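4.2 The flat surface as a starting point

Most household advice on folding outerwear begins with the same instruction: lay the garment flat, front side up, and smooth it out. The instruction is so common that it is rarely examined. The guides we collected repeat it almost word for word, and none says what counts as flat, how much smoothing is enough, or what the reader should do with a garment that will not lie still. We doubt that the step does what it is said to do, at least for padded and quilted jackets.

The usual argument goes back to shirts. A cotton shirt pressed against a hard table holds its shape while the sleeves are brought across the back, and the folder can work from fixed lines. Coste carried this argument over to coats in the Suduvari household study, where 70 participants were asked to fold a lined coat on a surface of their choice. He reported that those who spread the coat out first produced smaller bundles. We accept the measurement but are less sure of the reading. The people who spread the coat out also took longer over every later step, and his design gives no way to tell the value of the surface from the value of simply taking more care. A person in a hurry skips the spreading and the care together.

There is also the matter of where people fold. The guides assume a table. In the homes we visited in Altby, the bed was the usual place for anything larger than a sweater, and the bed was often doing other work at the same time. Cushions stayed on it. Clothes waiting to be sorted were piled within reach, on a chair or a sofa, and the folding space was whatever remained. A bedspread gives under the hand, and one with a raised texture grips some fabrics and lets others slide. A slick shell filled with padding is probably the worst match for the rule. It can be patted down at the chest and will rise again at the side seam - this is easy to check at home and needs no instrument.

Sleeves raise a second problem. Written directions speak of "both arms out to the sides," as if symmetry came free with the act of laying down. In practice a jacket put down in one motion tends to settle with its arms at different angles, and the folder must decide whether to correct them before going on. Figure 3 gives a case of this kind: a quilted jacket face-up on a white bedspread, one sleeve stretched out along the bed and the other folded up near the collar. By the wording of most guides it would pass as laid flat. Whether it is ready to be folded is a separate question, and the guides do not separate the two.
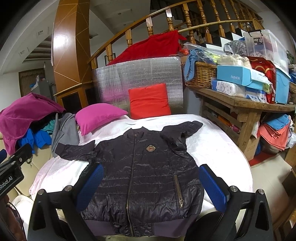 Figure 3. Navy quilted jacket spread on a bed, front zipper running down the center. The sleeves lie in different positions and the shell remains wrinkled.

Rhodri Voyle, commenting on an earlier draft, objected that we were asking too much of a household rule. In his view "flat" only ever meant "not bunched up," and any reader who has handled a winter jacket will straighten the sleeves without being told. He may be right about practiced folders. His point does not help the beginner, for whom the guides are written, and it leaves Coste's result as hard to interpret as before.

We therefore treat spreading and sleeve placement as 2 separate steps in the coding scheme, and we record the surface each time. Wrinkling of the shell is noted but not scored, as Fehr and Voyle could not agree on a threshold - nor, in our opinion, is one likely to be found for padded cloth.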